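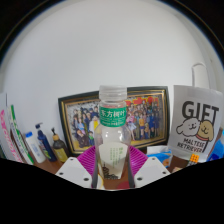

I'm trying to get the labels off some drink bottles so I can keep rice and dried beans in them, and I'm stuck on one kind. The lids are good and wide and I like how the shoulders let you see what's inside. The green band at the neck I can probably cut. The pale label lower down, the one with the pagoda drawing, is the one I'd like to save in one piece for a scrapbook. Has anyone done this without tearing it?
Posted by Vlasta Stoyanova, 20th October
Posts: 182

Reply from skusell_kitchen
Fill the bottle with warm tap water, put the cap on and leave it a few minutes. Then start at a corner with a fingernail and pull slowly. Not boiling water or the plastic will warp. I've done this with juice bottles and vinegar bottles and it works on most glue. For the neck band use small scissors and cut away from yourself.

Reply from Leka
I'd skip the whole project. Drink bottles are a pain for rice. You can't get a scoop in, you can't get a sponge in, and a funnel clogs the second anything bigger than a lentil goes through. I had a shelf of them in March and gave up. Buy 5 jars and be done.

Reply from Vlasta Stoyanova
I have jars. The bottles are for the narrow shelf by the stove, where the jars don't fit. I pour straight out of them, so I don't need a scoop.

I tried the warm water tonight on a spare from another brand and the label came off with a bit of glue left behind. I haven't started on the tea bottle yet. I want to get the method right first.

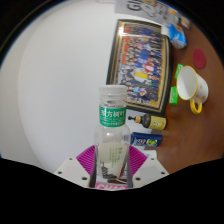
The glue is my other question. I've read cooking oil, I've read baking soda, and I've read both mixed together. I don't want anything that leaves a smell, and I don't want to scratch the plastic.

Reply from skusell_kitchen
Oil and baking soda, equal parts. Rub it on, wait, wipe it off, then dish soap. Keep the cap on so none of it gets inside.

Reply from flanero
Disagree on the baking soda. It's gritty and it will haze clear plastic if you lean on it. Plain oil is enough, it just takes longer. Dish soap twice after.

Reply from skusell_kitchen
Never had it haze on me. Use a light hand.

Reply from Leka
And dry it for days before rice goes in. Those shoulders hold water.

Reply from Vlasta Stoyanova
OK, plain oil first. One more thing about the inside.

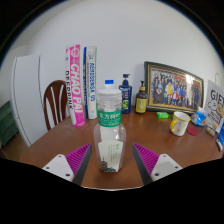 The tea bottle on the table, with leaves at the bottom.

Will those leaves rinse out or do I need a brush?

Reply from flanero
Water, cap on, shake hard, dump it fast. Repeat. A bottle brush if any stick. I'd put beans in it before rice — if a leaf stays behind you'll spot it and pick it out.

Reply from gromitz
A spoonful of dry rice and a little water, then shake. It knocks stuff loose from the corners. Throw that rice away.

Reply from Vlasta Stoyanova
Thanks, I'll try the shaking first and the rice after that. Will post once the label is off.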